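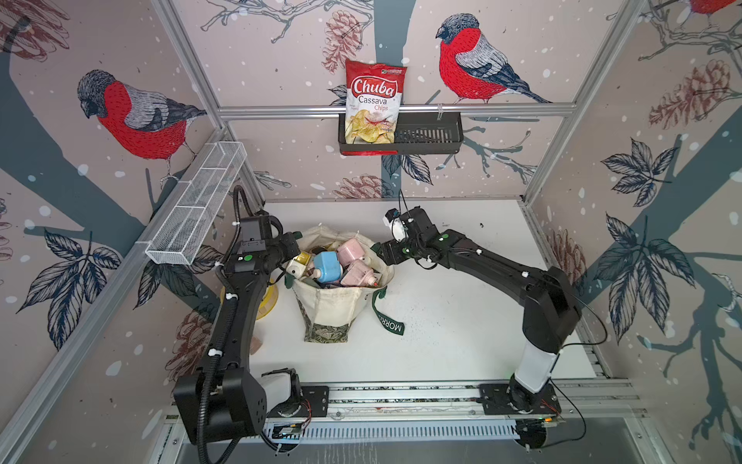

The Gumidus project has completed its first season of recorded demonstrations at the Furkness laboratory. The purpose of the work is to assemble a body of examples from which a learning system can acquire ordinary packing skills, beginning with soft goods and shopping containers. Canvas tote bags were selected as the principal subject for this stage — a cloth rim moves when it is touched, and the two arms must therefore be guided together, one to each side of the opening. Stations are also fitted with patterned walls, such as the bullfinch and pine cone paper now in use, and with hanging baskets that serve as further places to put or retrieve an item.

Each demonstration is performed by a trained operator and recorded from start to finish. Operators work in sessions of 30 minutes, followed by a rest period. Between recordings the contents of the bag are changed, and the bag itself is turned or moved on the table. Recordings in which an item is dropped are retained and labeled accordingly. The laboratory considers these to be of value in teaching the system how to recover, provided that the operator completes the task afterward.

The collection now includes 16 task types, with around 200 accepted demonstrations for each. Review of the material is carried out at the Brostley office under the direction of Erasto Mwakalinga, who joined the Institute in March. Reviewers confirm that the written instruction matches the recorded action and return any unclear example to the laboratory. A revised labeling guide has been issued to all operators and replaces the earlier version in full.

The next stage will introduce bags with longer straps, which have proved difficult to keep clear of the opening. Staff wishing to propose household items for inclusion should submit the Karpenko form through their section head. Glass and open liquids cannot be accepted at present.

Reading time: 2 minutes
Print this article | E-mail this article
Contact the newsletter office | © 2021 Gumidus Project | Back to top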